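Getting Rid of Books: notes for the Pinbridge library evening, 25 Mar 2018

Slide 1, title. Say hi, thank the Pinbridge folks for the chairs and the cookies. Check the back row can hear me. Phone on silent (mine!).

OK so. In January I owned 719 books. I know the number because I wrote every one of them down in a notebook, which took me most of the month and was the best part of the whole thing. I have a two-bedroom apartment. I had books on top of the fridge.

Ask: who here has books somewhere that isn't a shelf? Wait for hands. Wait longer than feels comfortable.

Slide 2, the notebook page. Three columns: title, when I last opened it, would I buy it again today. That last column is the one that hurts. I'd skip the one about "does it bring you happiness" because everything did, that was my problem. But would I pay full price for a 23-year-old guide to tax law? No. Would I pay for my beat-up Lusidia atlas with the coffee ring on the cover? Yep, twice.

Tell the duplicates story here. Nine copies of the same paperback mystery, bought at nine different train stations, because I kept forgetting I'd read it. Got to chapter four each time before it hit me. (Pause, let them laugh, drink water.)

Slide 3, where they went. Go through this one slowly, people like to take notes.

The used bookstore on Gazi Street took about 85. They pay in store credit, and yes, I see the danger. I gave myself one rule, credit goes on gifts only, and I've broken it once so far. Call before you go, they don't buy when they're short on staff.

The Brurnov book swap takes pretty much anything except encyclopedias and magazines. Bring small boxes! I packed mine in a giant moving box, couldn't get it off the floor, and had to unpack half of it in the hallway in my socks.

Textbooks: try the college first, then recycling. If you rip the hard covers off, the insides can go in with regular paper in our county. I felt like a criminal doing it. If somebody asks about mold, tell them mold goes in the trash, no swap wants it.

Slide 4. What I kept, and how I keep it. 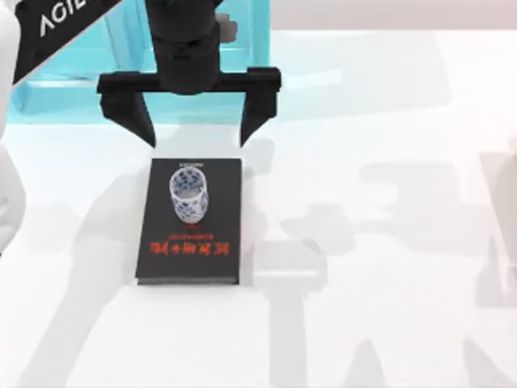
So the keepers got one bookcase, and when it's full, it's full. Big heavy hardcovers lie flat on the bottom shelf, since standing up they were pulling away from their spines. Paperbacks stand. Leave enough room to get a finger in beside each one, and don't yank from the top of the spine, push the neighbors back and grab it by the middle. My grandmother yelled at me about this for years and she was right.

Dust: dry paintbrush, the soft kind, along the top edge, moving away from the spine. No sprays.

If I'm running long, cut the sunlight bit. If I'm short, do the sunlight bit: my cookbooks faced a south window and every red one went pink. Move the bookcase or get a curtain.

Slide 5, things I regret. One poetry book, given away too fast, bought back the next week with my Gazi Street credit. (That's the rule I broke, see if anyone catches it.)

Questions. Somebody will ask about e-readers. I like mine fine, I use it on trips, move on. Swap forms are on the table by the door, the pens are mine, please leave the pens.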